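About Zukano

Zukano is a small company which prepares training examples for robots that work with their hands. Our customers build the learning systems. We make the examples from which these systems learn: how to open a drawer, how to put a cup back on the shelf, how to carry one thing past another thing without touching it.

How we started

We began as a service for one customer, the warehouse project Drenar. They had a good arm and a good model, but very few examples, and almost all of them were recorded at the same table, by the same person, in the same morning light. The model learned the table very well. When the table was moved, it did not know what to do. We were asked to help with 10 tasks. After that work was finished, we decided to continue as a company of our own.

What we do

Most of our examples are made in simulation. An operator sits at a desk with a hand controller and drives the robot through a rendered room, and everything is saved together: the views from the cameras, the positions of the joints, the opening of the gripper, and a short sentence that says what the task is. The sentences are written by people, not taken from a list, and we ask our writers to use the words they would use at home.

The rooms come from our own library, which we call Grastel. It has 24 rooms at the moment. Each room can change its wall colors, its ceiling, its furniture and the pictures on its walls. We take care of these things even when they have no part in the task. A wrist camera turns with the arm, and during a normal movement it looks at the wall or the ceiling for a good part of the time. If all the walls are white and bare, the learning system gets used to this, and in a real apartment it is easily confused. So we hang pictures, we paint in strong colors, and we do not remove the moments when the camera is looking away from the objects.

How we check

Every recording is watched by two people before we deliver it. The first one checks whether the task was done as the sentence says. The second one looks at the movement itself: sudden jumps, long pauses, a gripper that passes through a solid object because of an error in the physics. A recording with such an error goes to a separate folder. Failed attempts we also keep, with a clear mark, and customers can order them if they wish. Many of them do, as a system can learn from a missed grasp too.

One operator makes at most 700 recordings for the same customer. After this we change the person. Everybody has habits in the hand, and we do not want that a robot copies the habits of only one of us. We have left-handed and right-handed operators, fast ones and very patient ones.

What we do not do

We do not train the models and we do not sell robots. We also do not record in private homes. Sometimes a customer asks for it, and we offer a simulated home in its place, built from a floor plan and a list of furniture.

The team and the place

Our office is in the Montes building, on the upper floor, above a shop for bicycle parts. There are 2 recording rooms, one kitchen, and a long table where the checking is done. Most of our operators came to us from other work: there is a former dental technician, a piano teacher, and several students of mechanical engineering. Experience with robots is welcome but it is not necessary. A new operator practices for two weeks, and the recordings from this time are not delivered to anyone.

We speak several languages in the office, and English is the one we write in. If you find a mistake in our texts, please tell us and we will correct it.

Working with us

Please write to us with a short description of your robot, its gripper, the number of cameras and the tasks you have in mind. We answer with questions first, and after this with a small sample set, free of charge, so that you can try it in your own training before you decide. The sample set comes in the same format as a full delivery, with the wrist camera views in full length.
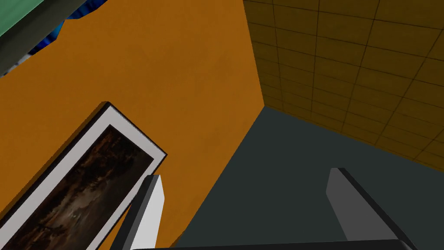 The office is open from 9 in the morning, and in August we work with half of the team, so an answer may take a few days longer.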